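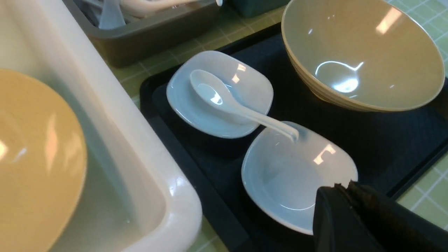

Looking After Basketball Gear at Home

Most damage to basketball equipment happens in storage or in the wash. The notes below cover indoor balls, outdoor balls, jerseys, shoes and driveway hoops. They assume ordinary household products and a ball pump with a gauge.

Composite and leather balls

Wipe the ball with a barely damp microfiber cloth after each session. For ground-in dirt, put one drop of dish soap in a bowl of lukewarm water, wring the cloth out hard and work along the channels first, then across the panels. Wipe again with plain water and dry with a towel. Do not soak the ball. Leather takes up water quickly, and a soaked panel will dry stiff.

Skip furniture polish, silicone sprays and anything sold as a shine restorer. They leave a film that makes the surface slick, and the film is harder to remove than the dirt was. Alcohol wipes are acceptable on rubber but will dry out leather.

Rubber balls

Rubber tolerates a proper wash. Use a soft brush and soapy water, rinse under the tap with the valve facing down, and dry the valve area with the corner of a cloth. Keep the ball out of direct sun while it dries.

Inflation

The correct pressure is printed near the valve on most balls. Moisten the needle before inserting it; plain water is enough, and glycerin is better if the valve is old. Push straight in without twisting. If the ball loses air within a day, brush soapy water over the valve and watch for bubbles. A leaking valve can sometimes be revived with a drop of glycerin worked in with the needle. A leaking bladder generally means a new ball.

Check pressure at room temperature. A ball brought in from a cold garage reads low and will come back up by itself, so leave it indoors for an hour or two before adding air.
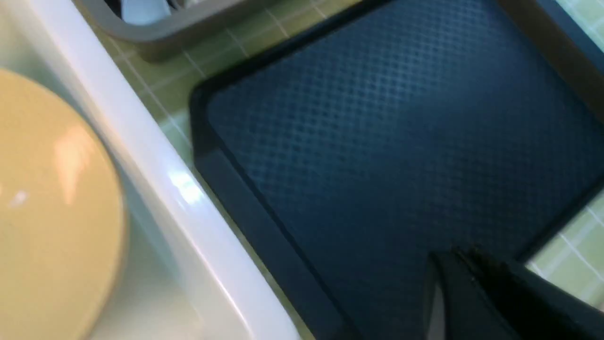
Jerseys and shorts

Turn everything inside out, close any drawstrings and wash cold on a gentle cycle. Heat is the main cause of cracked numbers. Fabric softener coats polyester and reduces how well it moves sweat, so leave it out. For odor, soak for 30 minutes in a basin of cold water with a cup of white vinegar, then rinse and wash as usual. Never combine vinegar with bleach.

Hang jerseys on a wide hanger. If a letter has begun to lift, do not iron it directly. Put a sheet of parchment paper over it, use the lowest setting that works, and press for a few seconds at a time. Test on an inside hem first.

Shoes

Pull the insoles and laces after each game. Stuff the shoes with plain newspaper, change the paper once if it comes out damp, and leave them somewhere with moving air. Clean the outsoles with a damp cloth and an old toothbrush. Dust in the tread costs more grip than wear does in the first season. Keep shoes away from radiators, which can soften the glue.

Driveway hoops

Inspect the hoop in March, before regular use starts. Check the rim bolts with a wrench, look for rust where the bracket meets the backboard, and sand any spots back to clean metal before priming. On portable units, check the base for cracks and top up the water or sand. Replace a frayed net at the same time. Nylon nets last longer if the loops are seated fully in the hooks.

Storage

Store balls indoors on a shelf or in a mesh bag, with nothing heavy on top. Let off a little air if they will sit for several months. Label each one with a paint marker next to the valve, where the ink gets less handling.

Posted 24 Nov 2020 by Austra Hunt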